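The Night Ferry to Grustgate

My aunt left me a boat, and I can't swim. I should get that out of the way first, because everybody in Rundmont already knew it and they all brought it up within a minute of hearing the news. The man at the hardware store brought it up while he was making change. My own dentist brought it up with both hands in my mouth.

It wasn't much of a boat, either. She was called the Radgate, after the lighthouse, and she'd carried people across the sound to Grustgate every night for longer than I'd been alive. Benches down both sides, a little stove in the cabin, a horn that sounded like a cow with a grudge. My aunt ran her until she was 84 and then one evening she tied up, went home, ate a pork chop and died in her armchair. I hope I go the same way, pork chop and all.

The will said I got the boat and the route and the "goodwill of the passengers," which I read three times. I called the lawyer and asked him how you inherit goodwill. He said I'd better go down to the dock at 11 and find out.

So I went! I wore my good coat, which was a mistake, and I found Orathai Chaimongkol already on board with the stove lit. Orathai had been my aunt's deckhand since before I finished high school. She looked me over, coat and all.

"You're early," she said. "She was never early."

"Should I go away and come back?"

"No, sit down. You can learn the list."

The list was in a tin behind the wheel. It was a school notebook with the cover gone, and in it my aunt had written the name of every regular passenger and, next to each one, a thing. I don't know what else to call it. Next to old Mr. Vlček it said, no talking until the second buoy. Next to somebody named only as the Baker it said, port side, she likes to see the town go. There was a boy who needed to be let off first, and a nurse who had to be woken up, gently, by the shoulder and never by the voice. Pages of this. Some of the names were crossed out with a ruler, very neat, and I figured out what that meant before I asked, so I didn't ask.

"You want me to memorize this?" I said.

"By tomorrow would be good," said Orathai.

I did not memorize it by tomorrow. On my first crossing I said a big warm hello to Mr. Vlček as he came down the gangway, and he stopped dead and looked at me as if I'd slapped him with a fish. He turned around. He walked all the way back up to the parking lot and stood there with his lunch pail until Orathai went and got him. We left late. The Baker sat on the starboard side with her back to everything because I'd piled life jackets on her bench (I told you, I can't swim, I wanted them handy), and the nurse slept clean through Grustgate and rode back to Rundmont with us, and had to be taken over again at my expense.

I went home and cried a little in the bathtub. Then I looked at how much water I was sitting in and got out.

There's a lot of paper that comes with a boat. I had a bill for 2,000 dollars from the yard for something called a stern gland, which sounded to me like a thing you'd have removed, and a letter from the harbor office, and a very polite note from a man in Grustgate who wanted to buy the route and run a fast boat on it. Sixteen minutes, he said, dock to dock. The Radgate took 60 on a calm night. I put his note on the kitchen table and walked past it for days. I'd be lying if I said I didn't do the math on the back of it.

I did get to work on the list, though. I sat up in my room and copied the whole thing out, because I've never been able to learn anything without writing it down, and my aunt's sevens looked like ones and her ones looked like nothing at all. I used to study the same way in school, mumbling, with my feet on the radiator and a bag of pretzels going.
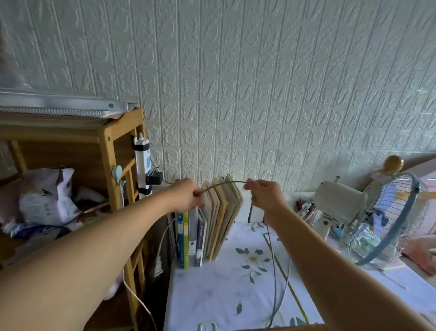 By the time I'd gone through it twice I could do the first few pages with my eyes shut. I tried it out on my sister over the phone and she said, "Why does the nurse get a whole paragraph?" and I said because she works doubles, Carol, and then I had to stop and wonder how I knew that. It wasn't in the notebook. I'd just seen her shoes.

The next good night we had was in March, after all that fog. Flat water, cold enough to make your teeth hurt. Mr. Vlček came down the gangway and I looked straight past him at a piling. The Baker had her bench. I didn't say one word, and it about killed me — I'm a talker, my aunt used to pay me a quarter to hush — and we went out past the breakwater with just the engine knocking and the stove ticking.

The first buoy went by. Then a long dark stretch where you can't see either town. Then the second one, with its little green light going on and off, and I held my breath.

"My wife worked that light," Mr. Vlček said. He didn't turn his head. "Before they put it on the timer."

"Did she like it?" I asked.

"Hated it," he said. "Hated every minute. She said it was like being married twice."

And he laughed, and Orathai laughed in the cabin, where I didn't think she could hear us, and I pulled the horn for no reason at all and woke up the nurse.

I wrote to the man with the fast boat when I got in. It took me four tries to keep it polite. Then I got out the notebook, found a clean line near the back, and put down my own name, and sat there quite a while trying to think what ought to go next to it. Orathai filled it in for me the next night while I was tying up. She'd written, can't swim, keep her talking.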